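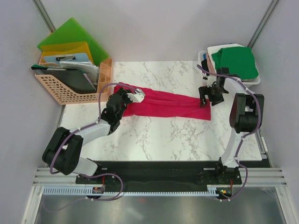

Folding and Tidying: Your Questions

I get a lot of messages about laundry, which still makes me laugh a bit, as I only started this page to keep my own notes on the spare room straight. These are the ones that come up most. If yours isn't in the list, leave it in the comments and I'll get to it (probably with a cup of tea, probably after 6 in the evening).

Do I really need a table? Can't I fold on the bed?

You can, and I did for years! But a bed is soft and everything slides into the dip in the middle. A hard, smooth top lets you push the creases out with your palm, and you aren't bending so much. Mine has a white marble pattern and I love it, mostly as bright things show up so well against it that I can see straight away where a sleeve or a hem has gone walkabout.

What do you do with a T-shirt that comes out in a ball?

Don't start folding yet. Find two ends, pull them gently away from each other until the cloth goes long and flat, then lay it down and sort out the rest. If one end is still scrunched, let go of that end only and smooth towards it. I used to pick the whole thing up and shake it, and all I managed was to knock my mug over.

The hem keeps rolling up on mine. Help?

Ah, knits do this. Jersey especially. The edge curls over on itself and if you fold it like that you get a fat ridge that's there for good (well, until the next wash). Take a small pinch of the cloth a little way in from the curl and ease it outwards, then do the same again further along. 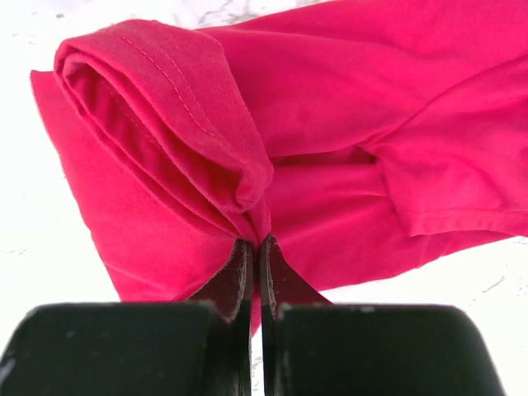
Go slowly and don't yank, or you'll stretch the edge and it'll go wavy. If it's a very stubborn one I fold the shirt with the hem tucked to the inside and let the weight of the pile do the work overnight.

Does the fold have to be perfect?

No! Mine are rectangles in the loosest sense. One corner usually sticks out and there's nearly always a little ridge along the top. As long as it stacks, it goes in the basket. I timed myself once out of curiosity and a neat fold took me 20 seconds longer than a rough one, and over a family wash that adds up to a whole episode of something.

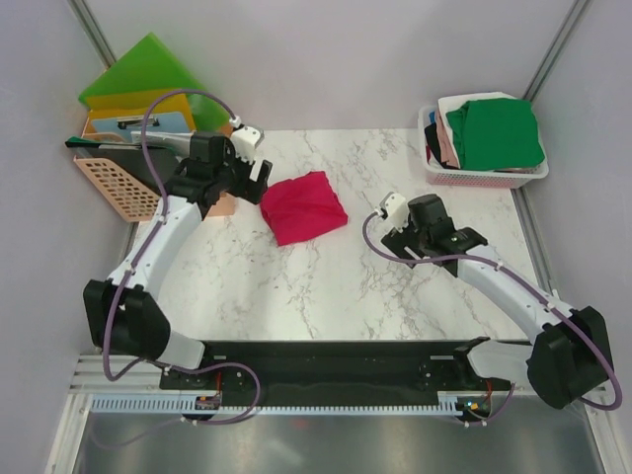 Red cloth folded into a rough rectangle, soft creases and all.

Basket or drawer?

Basket first, for me. I like a plain white plastic one with holes or without, I'm not fussy, and it carries straight to the bedroom. Put the biggest folded thing on the bottom.

Why do you keep paperwork near the laundry?

Small house! I have a file organiser with folders and a clipboard in it, and it lives wherever there's a flat surface. Stand the folders up with the tallest at the back and you can see every colour at a glance. Just keep damp washing well away from the papers, please. I learned that with a school letter.

Do you use one of those folding boards?

I tried the Drulix one and gave it to my sister. Lovely for shirts, hopeless for anything small.

Can I print this page?

Yes, go ahead. The print version is under Setadia in the side menu.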